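5. Setting up at the washbasin

By now you should have the Akolgo arm built, wired and moving on the bench, and if you have got this far without losing one of the small grub screws then you are doing better than most of us did. This section takes you through the first proper job away from the bench, which is tidying and wiping round an ordinary bathroom basin. Please read it all the way through once before you pick up a spanner. It is a long section, but the steps are short.

You will need the assembled arm, the head camera on its bracket, the clamp stand, the laptop with Plendura already installed, and a dry cloth or two. The Grireck power supply stays outside the room, always.

CAUTION: The power supply is not sealed against water. Stand it on the floor in the corridor and run the low-voltage lead in under the door. Do not bring a mains extension into the bathroom, even for a minute.

5.1 Placing the stand

1. Put the clamp stand in front of the basin, with its longer foot pointing towards the vanity.
2. Raise the column until the shoulder joint sits 40 cm above the countertop, then tighten both collars by hand.
3. Give the column a good push from each side. If it rocks, loosen the feet and start again. It is a nuisance, but a rocking stand spoils everything that comes after.
4. Run the lead down the back of the column and fix it with the hook-and-loop straps from bag C. Leave a little slack at the elbow.

Note: If your floor is tiled, one foot nearly always lands on a grout line. A square of old rubber mat under each foot cures it nicely.

5.2 Aiming the head camera

5. Clip the camera bracket to the top of the column and tilt it down to 50 degrees on the printed scale.
6. Open Plendura and choose Live View. You want the whole bowl low in the middle of the screen, with the tap and the ledge behind it in plain sight, and as much of the shelf as you can manage.
7. Nudge the bracket, not the column, until you are happy, then nip up the thumbscrew.

Do take your time over the view. A basin with everyday things left round it makes a much better test than a bare one, so there is no need to clear the shelf or put the soap away before you start.

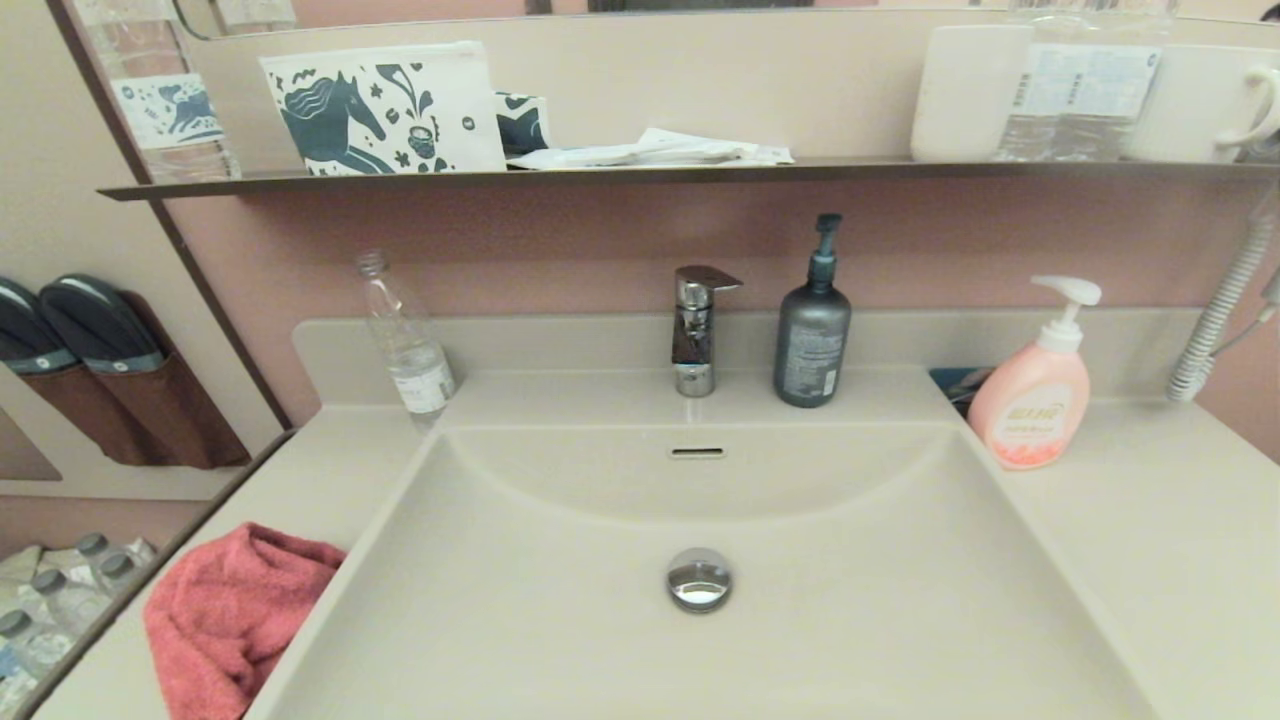

Home Robotics Group, Wultex Shared Workshop

A chrome tap and a chrome drain stopper both throw back bright reflections, and a pale basin moulded into a pale countertop gives the software very little edge to hold on to. If Live View flickers between two outlines for the bowl, lower the exposure one notch at a time until it settles. The mirror needs some care as well. Anything standing on the shelf may turn up a second time in the glass, and the arm will cheerfully try to reach for the copy if you let it.

8. In Plendura, open Zones and draw a box over every bit of mirror you can see. Mark each box Ignore.
9. Draw a second box round the tap and mark it Keep Clear. Allow a generous margin for the lever, as a knock there could turn the water on.
10. Draw a third box over any cord or hose near the wall and mark that Keep Clear too – the gripper snags on loops very easily.
11. Save the zones under a name you will recognise. The file Plendura makes by default is called 2,155 and the next one is not much friendlier.

5.3 Teaching the objects

12. Choose Teach, then click each object the arm is allowed to lift. Start with one pump bottle and leave the rest for later.
13. For a pump bottle, set the grip on the body, well below the pump head. Gripping by the nozzle twists the head round and you may get a squirt of soap over the wrist joint.
14. For clear plastic bottles, set the grip force to Light. Empty ones crumple, and the camera finds them hard to see, so place the grip marker by hand.
15. For towels, choose Soft Item and click on a raised fold. A flat patch gives the fingers nothing to pinch.

Note: Mugs can wait until you have trained the handle grip in section 7. Please don't skip ahead with a mug you are fond of.

5.4 First run

16. Set the speed to Slow and keep one hand on the stop button.
17. Press Run Once. The arm should lift the bottle, pause, and put it back down on the same spot.
18. If it stops short and shows error 39, the camera has moved. Go back to step 5 and tilt it again, then redraw your zones.
19. When you have had several clean runs, add the next object.

CAUTION: Keep the tap off throughout this section. The wrist is splash resistant only when the rubber boot from bag F is fitted, and that comes in section 6.

Ohemaa Arthur looks after the spare boots and straps, and can usually be found at the end bench in the evenings. Bring your old strap along if you can, so she can match the width.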